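Home | Tickets | Knowledge base | Status | Sign in

Ticket: Dishwasher stops mid cycle, shows E3, tray parts still dirty
Product: Rakon countertop dishwasher
Status: open, waiting on part

Opened Tuesday, 7:40 am. Machine fills, runs maybe ten minutes, then beeps and quits. E3 on the display. Water still in the bottom. Bought from Trodaven in February, so still in warranty I think. Receipt attached.

Tried so far:
- unplugged overnight, no change
- cleaned the filter, was pretty gross, no change
- different outlet, no change

Support reply: please check the drain hose for kinks and make sure the end is no higher than the top of the machine. Run the short cycle empty and write down when it stops.

Update, 9:15 am. Hose was looped behind the cabinet, straightened it. Ran short cycle empty 3 times. First two finished ok. Third one stopped with 43 minutes showing, E3 again. Bailed it out with a cup. Floor is wet now, great.

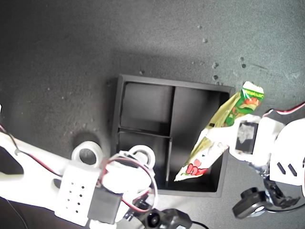 Also the water doesnt seem that hot. Manual says the normal wash gets up to 102 F before the main spray. Stuck a kitchen thermometer in right after it quit and got a good bit less, but the door was open by then so who knows.

Support reply: E3 on this model is drain timeout. Heater is a separate thing, leave it for now. Take off the lower spray arm and the filter cup, look down at the pump blades for glass, seeds, label scraps.

Update, noon. Found a piece of bottle label wraped around the pump blades. Got most of it with tweezers. Ran normal cycle, drained fine. Ran it again with dishes, E3 at the rinse. Pump hums but sounds rough, like gravel.

Support reply: sounds like the pump. Replacement is made by Grube, we ship from the Plekow warehouse. No charge under warranty. Please confirm address and the serial on the door edge.

Confirmed, both sent. Will wash by hand til it shows up. Please don't close this one, last ticket got closed before anything was fixed.

Related tickets
- E3 after moving house, hose too long
- Rakon door latch won't click
- Water left in bottom, no error code
- Where to find the serial number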